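Small jobs, quick fixes. Breakfast corner this time

Crumbs first. Unplug, let it go cold, tray out, tip it over the bin. Soft brush for the bits that cling, never a knife. Chrome wants a damp cloth and a drop of vinegar, then a dry one straight after or you get smears.

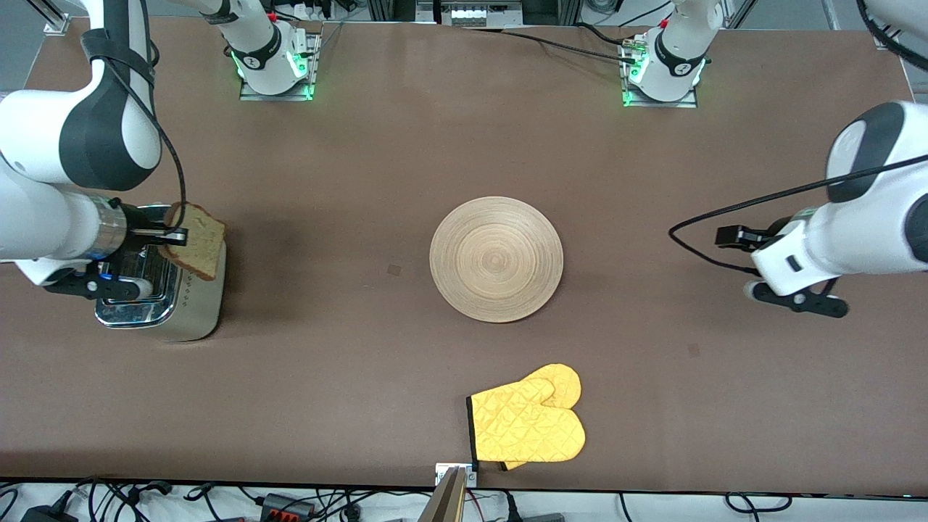
GRURVILLE, February

Stale loaf? Slice it, freeze it flat, toast from frozen on one notch higher. Keeps weeks. Dont refreeze.

Butter too hard: grate it. Or stand a warm bowl over the dish for a bit. Honey gone solid, jar in warm water, lid off, 20 minutes, stir.

Toast goes soggy on a plate. Stand it up, lean two slices together like a tent, butter last.

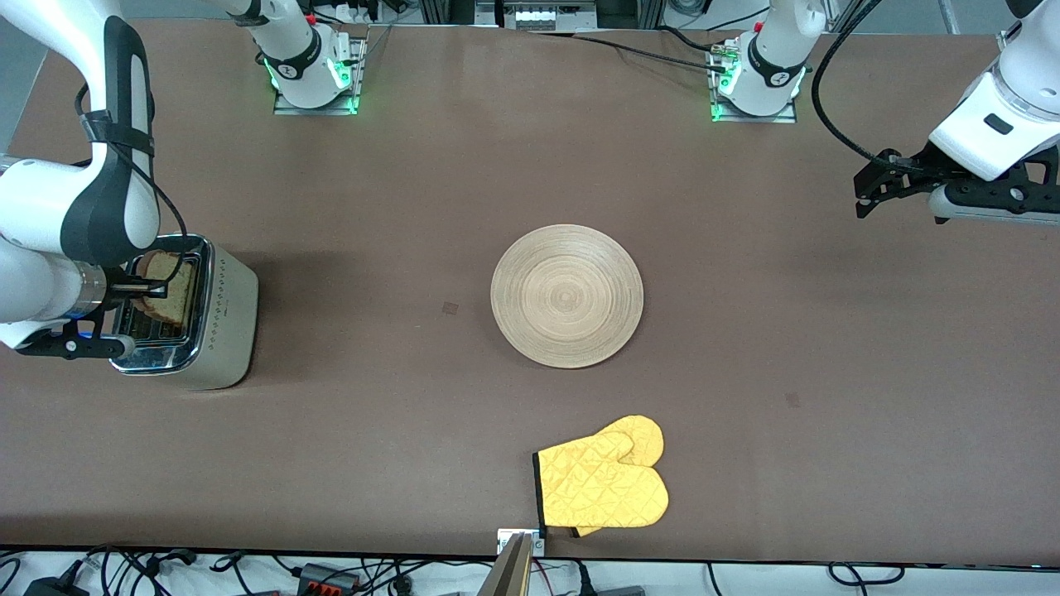
Worktops and smells

Bicarb paste on tea stains, leave it 12 minutes, wipe. Test a corner first, some tops mark. Half a lemon down the plughole with very hot water after. Bread bin: wash, dry it properly, leave the lid off overnight. Mould comes back if its damp.

Cord too long? Loop it loosly, no tight knots, keep it off the sink side.

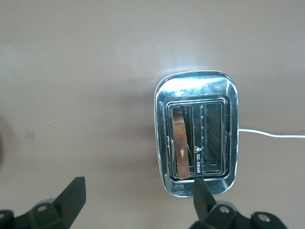
Reda Soliman: I do the vinegar wipe too but put it on the cloth, dont spray it. Bread bin tip worked, thanks. What about burnt smell in the curtains?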